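# Two-Arm Plant Watering Cell: Project Report

Lucía Cantero and Crisanto Fajardo
9th September

## 1. Goal

We wanted two small arms to look after a few potted succulents on a tabletop. One arm works at the pot and the other handles the watering can. The build was done in the shared workshop at Kirkell. We called the project Clonia.

## 2. Build

The cell is an aluminum frame with a marble-patterned top. The walls are covered in butterfly wallpaper, which Lucía already had. Bare panels gave us glare in January, and the paper fixed most of it. Each arm has a black two-finger gripper and its own small camera, so we get a close view of the pots as well as a wide one from the side.

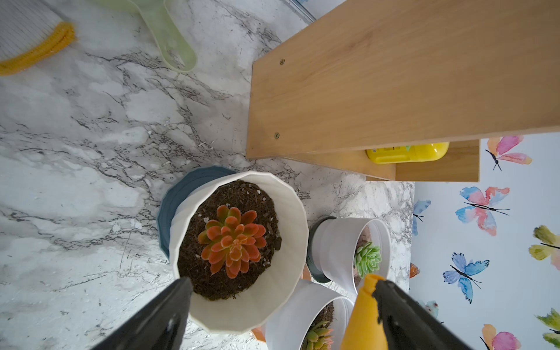
Both arms are driven by hand from a pair of leader arms at the next bench. We record joint positions and video together. The control code is Crisanto's, built on a script he wrote for an earlier project, Gil. Startup takes one command now. It used to take four, and we often got the order wrong.

## 3. Recording

We planned 400 runs and stopped at 300 when the bench was needed. After checking the logs we kept 292. The rest had missing video or a camera that had dropped out. Pots were moved between runs – never far, but enough that the arms could not repeat the same path.

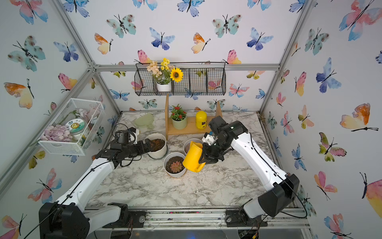
*Figure 2. Both arms at work, with the right gripper holding the yellow watering can by its handle.*

## 4. Problems

- Cable slack. A gripper cable caught on a pot twice. We added a clip at the elbow.
- Grip on the can. The handle turns in the fingers when the can is tilted fast. Slower tilting helped. Rubber pads from Eltetden are on order.
- Worn fingers. The edges chip when they touch the tabletop.

## 5. Next steps

Train on the first 100 runs, then on the full set, and compare. Crisanto also wants to redo the elbow clip in a softer plastic.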